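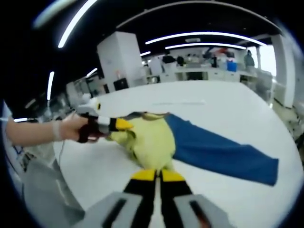 *Fig. 1. A two-tone garment on the white table, edge held, one long blue section laid out flat.*

# Garment Care and Handling – Notes for Session 4: Folding Things That Don't Want to Be Folded

Handout prepared by Liya Endale. Corrections to Kalkidan Wolde, who enjoys them more than I do.

Last session we did towels. Towels are rectangles and everyone went home feeling gifted. This session covers garments with limbs, and I'd ask you to adjust your opinion of yourselves now, before we begin.

## 4.1 Terms

You will need these for the worksheet and for following anything I say after the break.

- **Body**: the main panel or panels. On a shirt, the torso. On trousers, the seat and waist.
- **Limb**: sleeve or leg. We use one word for both, as the folding is much the same until you get to the cuff.
- **Bunch**: fabric lying on itself in no particular order. Most garments arrive as one.
- **Anchor**: the point you hold while the rest gets straightened.
- **Running crease**: a crease along the length of a limb. Compare *cross crease*, which goes over the width and shows much more when worn.

## 4.2 The half-flat state

Look at Fig. 1 again. The blue section is flat and spread, narrowing toward a squared-off end. The yellow-green section is still a bunch. I call this the half-flat state, and it is where most people stop and start folding. Please don't.

The temptation is easy to understand. The limb looks finished, so the eye goes there and reports back that all is well. Meanwhile the crumpled part goes into the fold as a lump, and the lump comes out on the shelf two days later having made friends with everything above it.

Note also the darker creases running along the blue. At this stage they are of no concern. Running creases in a limb mostly go when you smooth from the body outward with a flat palm. If you smooth from the cuff inward you will push them all into the shoulder or hip, where they'll be somebody's problem, namely yours.

## 4.3 Order of work

1. Put the garment down with the largest panel nearest the middle of the table. Don't throw it. (Kalkidan throws it. Kalkidan has been doing this for 18 years.)
2. Find an edge. Any finished edge will do to begin with: hem, waistband, neckline, cuff.
3. Hold that edge lightly, right at the edge. A fistful of fabric gives you a new bunch with a handle.
4. Open the body before you fuss with the limbs. If a limb has already fallen flat by luck, leave it alone and be grateful.
5. Straighten limb one, then limb two. Check that neither is trapped under the body.
6. Smooth outward, once. Twice if you must.
7. Now fold.

Color changes are useful in step 4. Where two colors meet there is often a seam, and a seam is a straight line somebody else has already made for you. Follow it with your fingertips until it stops wandering. Single-color garments are harder for exactly this reason, and we'll do a plain gray one in Session 5.

## 4.4 Table notes

A white table is kind to dark fabric and rude to pale fabric. The blue end of a garment like ours has a nice clear outline. White socks and white labels will vanish completely and turn up during cleanup.

Keep the whole surface clear, including the far side. Whatever you left there will be folded into something.

## 4.5 The Loltby fold and the Condis fold

Both are on the exam.

**Loltby**: limbs in first, laid straight down over the body, then the body in thirds from the bottom. Gives a firm packet that stands up in a drawer. Slower.

**Condis**: garment in half lengthwise, limbs stacked on top of each other, then over and over to the size you want. Fast, fine for shelves, and leaves one cross crease down the middle that no one will mention to your face.

Reading for both is in the Kumsa packet, from p. 277. The diagrams there show a garment which has never been worn or washed, so allow for that.

## 4.6 Practice

Work in pairs. Each pair gets a mixed basket of 20 pieces and has 40 minutes. One person opens out, the other folds, and you swap halfway. I don't care about speed this session. I do care about lumps, and I will press on your stacks with my hand to find them.

Record on the Listum sheet:

- which edge you found first
- whether any limb was trapped, and when you noticed
- which fold you used and whether you regretted it

Inside-out pieces get turned before step 1. If you discover it at step 6, write that down as well, it's the most common entry on the sheet and you'll be in good company.

Bring a long-sleeved item from home for next time, clean, please. In September I forgot to write "clean."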